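How Clothing Sizes Work

By the Ilitz Education Desk
August

When you shop for a shirt, you look for a size on the label. The label might say Small, Medium, or Large. It might say a number, such as 8 or 10. These sizes help people find clothes that fit without having to try on everything in the store. This page explains where sizes come from, how your body is measured, and why two shirts with the same size can fit in different ways.

Before there were sizes

For a very long time, most clothes were made for one person at a time. A tailor, a dressmaker, or someone in the family measured the person and cut the cloth to match. Clothes made this way often fit well, but they took many hours of work.

Later, factories began to make clothes in large numbers. A factory could not measure every customer. The makers needed a way to guess what shapes and heights their customers would be, so they made the same garment in a set of steps from small to large. Each step became a size. 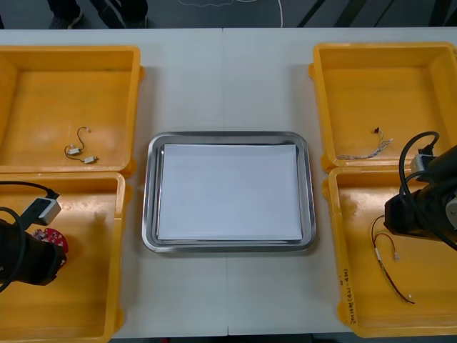 What a tape measure tells us

People who work with clothing use a soft tape measure, which can bend around the body. There are 4 measurements that are used very often:

Chest: the distance around the widest part of the chest, with the arms relaxed at the sides.

Waist: the distance around the middle of the body. To find your natural waist, bend to one side. The place where your body folds is your natural waist.

Hips: the distance around the widest part of the hips and seat.

Inseam: the distance from the top of the inside of the leg down to the ankle.

The tape should be snug but should not squeeze. It should also be level all the way around. If the tape slides down in the back, the number will be wrong. It is helpful to have a grown-up hold the tape for you, and you should stand up straight and breathe normally while you are being measured.

How one pattern becomes many sizes

A pattern is a set of shapes that shows where to cut the cloth. Pattern makers usually begin with one size in the middle of the range. Then they draw larger and smaller versions of it. This work is called grading.

Grading is more difficult than making everything bigger by the same amount. As children grow, their legs may become much longer while their necks change only a little. A pattern maker has to know which parts of the garment should grow a lot and which should grow a little. At the clothing maker Plindurex, a school jacket is graded into 15 sizes, and the sleeves, shoulders, and collar each follow their own rule. 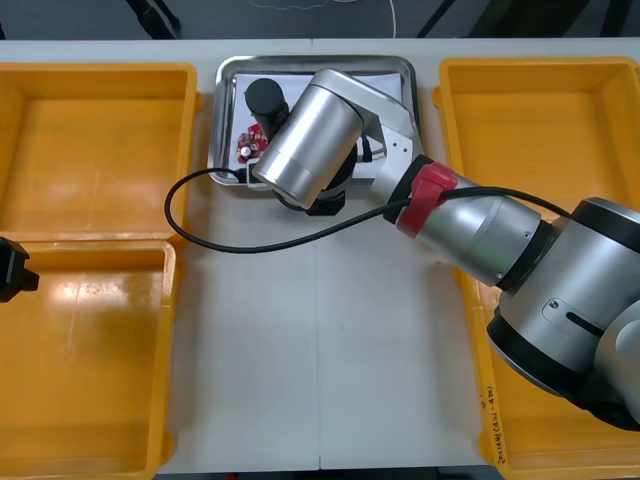
Why the same size can feel different

Each company decides what its own sizes mean. One company may use a waist of 20 inches for its smallest pants, while another company begins with a different number. The companies Tririnov and Mittal both sell a Medium sweater for children, yet the Mittal sweater is longer in the body. Neither company has made a mistake. They have used different size charts.

The cloth matters as well. A knit fabric, like the kind used in T-shirts, can stretch. A woven fabric, like the kind used in many dress shirts, stretches very little and needs extra room so that you can move. This extra room is called ease. A raincoat has a great deal of ease so that it can be worn over a sweater. A swimsuit is often made smaller than the body because its fabric stretches to fit.

Some fabrics also shrink. Cotton may become smaller after it is washed in hot water or dried on high heat. The care label inside the garment tells you how to wash it.

Reading a size chart

A size chart is a table that lists sizes and the body measurements that go with them. To use one, write down your measurements first. Find the row for your chest or waist, depending on what you want to wear. If your measurements fall between two sizes, the larger size is usually more comfortable.

Check whether the chart shows the measurements of the body or of the garment. A garment measurement includes ease, so it will be a bigger number.

Sizes and people

A size is a label for a piece of clothing. It does not tell anyone how healthy, strong, or grown-up a person is. Children of the same age can wear very different sizes, and the same child may wear one size in pants and another in shirts.

Words to know

Ease: extra room in a garment.
Grading: making a pattern larger or smaller.
Inseam: the length of the inside of the leg.
Pattern: shapes used as a guide for cutting cloth.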